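Table-clearing arms get a trial run at Bouzid canteen

3 April 2023
By Yulan Fan

I had my lunch at Bouzid's staff canteen in Skidville last week (fish pie, very decent) and spent most of it talking about who is going to be clearing up after me.

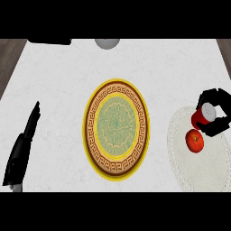

Bouzid has signed up with a small firm called Larkix to bring a pair of robot arms into the canteen, starting with the table laying and clearing. The kitchen gets through 3,000 covers a week, and every one of those means a plate, a cup and cutlery going out and coming back again. For now all the practice is being done on a computer, with the arms working at a make-believe table. The real ones are due on site once the practice runs have gone well enough to please everybody.

Victor Rashidi runs the canteen and has 27 people on his rota, so you can imagine he's had a few questions! He told me the news went down badly when he first announced it in February. "I put it on the noticeboard, which was daft of me," he said. "People read it on their way out and went home worried. I should have sat everyone down with a cup of tea first."

He has since done the tea. The company has promised in writing that no jobs will go during the trial, and the two clearing shifts that are hardest to fill, the early one and the last one, will be the first to get the arms. Anyone moved off clearing can train for the hot counter or the till, and the counter pays a bit more.

I asked round the tables and got a proper mix of answers. One woman who has been clearing for years said her wrists would be glad of the rest. A younger chap on the same shift was less keen. He likes being out on the floor having a natter and doesn't fancy being stuck behind the counter all day, and I can't say I blame him. Somebody else wanted to know who mops up when a robot drops the gravy (a fair point, and Victor has written it down).

There will be new work too. Three of the staff are going to learn how to look after the arms, which means starting them up, stopping them, and stepping in when they get in a muddle. Larkix is running the training over at its Trorkeck workshop, with travel paid and the hours counted as normal shifts. Victor has put his own name down as well. He says he isn't having a machine in his canteen that he can't switch off himself.

Staff will be asked what they think again when the trial ends, and I've been invited back for another lunch. I'm hoping for the fish pie.

Recent items
Trorkeck bus stop to move during roadworks
Bouzid night shift raises money for new minibus
Skidville library opens its repair table
Your letters: parking, pigeons and the pool

Contact the newsdesk | Copyright Skidville News 2023 | Back to top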